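Old Computers, New Desks: Where Do School PCs Go When They Retire?
Final report, Group 4
Qusai Zoubi and Parveen Kanagaratnam

1. Why we picked this

Our district replaced its lab computers over the summer. We wanted to know what happened to the old ones. Seemed like an easy question. Took us until January to get most of an answer, and part of it is still missing.

Main question: how many retired school PCs get used again, and what stops the rest?

2. What we did

Got the disposal list from the district office (a spreadsheet, very messy, two tabs that don't agree). Interviewed people at Cimell, the reuse shop, and at Bataineh, the scrap yard that takes what Cimell can't use. Sent a survey to families who got a refurbished PC. Also read the state rules on e-waste but only the parts on schools.

The list had 1,211 machines on it after we took out duplicates. Monitors and printers not counted. 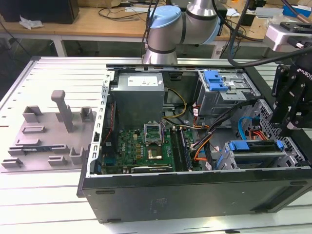 Sorting is where most of the decisions get made. Cimell gives each PC a grade when it comes in, A thru D, and the grade mostly decides if it goes to a family or to scrap. Parts matter more than age. A tower with an empty CPU socket like the one in the photo can still have a power supply and a board in it, so it gets a C and waits for a donor chip. Grade D means stripped for parts. We thought D would be the biggest group but it was C. Lots of machines waiting on one part.

3. Results

Reused: 497 of the 1,211. These went to families, two churches, and the adult reading program.
Scrapped: 106 so far.
The rest are still in storage. This was the suprise for us. We figured everything was either reused or gone.

Why storage? Three answers came up in the interviews. No money for small parts. No space to test more than a few at once. And paperwork, because the district has to sign off on each batch before anything leaves the building, and the person who signs changed twice. 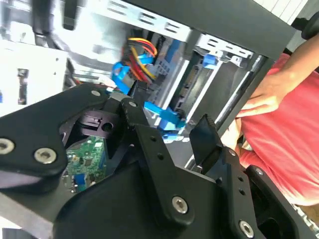 The sign-off problem could be fixed pretty cheap. Cimell asked for one form per truckload instead of one per batch. The district said maybe. When we checked back there was no change.

Survey results were more mixed. Most families said the PC was used for homework, then job applications, then games. Complaints: slow startup, no webcam, fan noise. One parent wrote that the desk was harder to find than the computer. We didn't ask about internet access and we should have, that's a hole in our survey.

4. Cost

Cimell told us their parts budget for the year is $3,000. That has to cover drives, memory and power cords. Meteck sells used parts by the box, Dronell sells them one at a time but tests them first. Cimell buys from both. Parveen made a table comparing the two, see Appendix B.

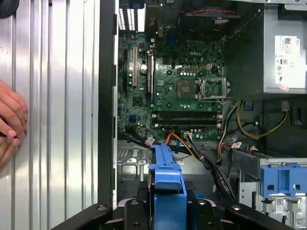 Figure 3. Dell motherboard inside one of the towers, case open.

We tried to work out a cost per reused PC but couldn't do it fairly. Labor at Cimell is partly students getting service hours, so on paper it's free and in real life it isn't. We left the number out.

5. Problems with our study

Only one district. Survey was in English only. The storage count comes from the list, we didn't walk the storage rooms and check. Also the two tabs thing, we used the newer tab.

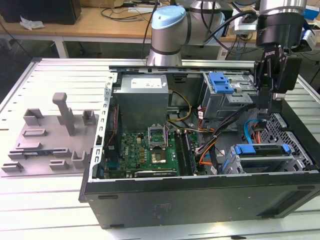 If another group picks this up, ask for the disposal list early. We waited five weeks for ours. Also get the sign-off forms themself, not only the list, so you can see how long each batch sat there.

6. Who did what

Qusai: interviews, section 3, section 5.
Parveen: survey, cost section, appendixes.
Both: reading, editing, poster.

Appendix A is the survey questions. Appendix B is the parts table.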